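Grenorlow Extends Take-Back Program for Plastic Kitchenware to 16 More Stores

Used bowls, food boxes and measuring cups will be accepted at the service desk from October
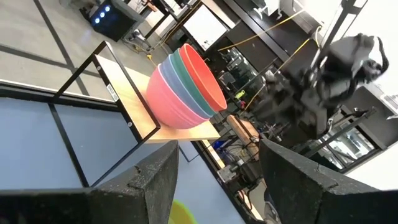
Scope of the program

Grenorlow, the household goods retailer, will extend its plastic kitchenware take-back program to 16 more stores in October. The program has run in two stores since spring. In that period the two stores took in 444 kilograms of material, which was sorted and passed on for regrinding.

Customers may hand in rigid plastic kitchenware of any make, with or without a receipt. Items must be empty and free of food residue. Lids with rubber seals are accepted if the seal has been removed. Nonstick pans, melamine plates, cutlery with metal parts and items holding batteries are excluded.

Collection and processing

Material is weighed at the service desk and stored in closed crates. The logistics firm Arow will collect full crates on its regular delivery runs, so no extra truck trips are planned. Sorting by resin type takes place at the Pradedeo plant, where polypropylene and polyethylene are separated, washed and ground into flakes. Mixed or unmarked plastics are sent to a second sorting line.

"Most of what came in during the trial was polypropylene, and it was cleaner than we had planned for," said Kerstin Lunde, head of materials at Grenorlow. "The washing step was shortened as a result."

Flakes will be used in storage crates and plant trays. Grenorlow does not plan to use them in products that touch food.

Vouchers

Customers receive a store voucher for each full kilogram handed in. Vouchers are valid for 100 days and cannot be exchanged for cash. Weights below one kilogram can be saved on a customer card.

Reporting

Collected weights will be published by store every quarter. Gitau Waweru, who manages the program, will present the first set of figures to suppliers after the close of the winter quarter.

Press contact: Saron Gashaw, Grenorlow Communications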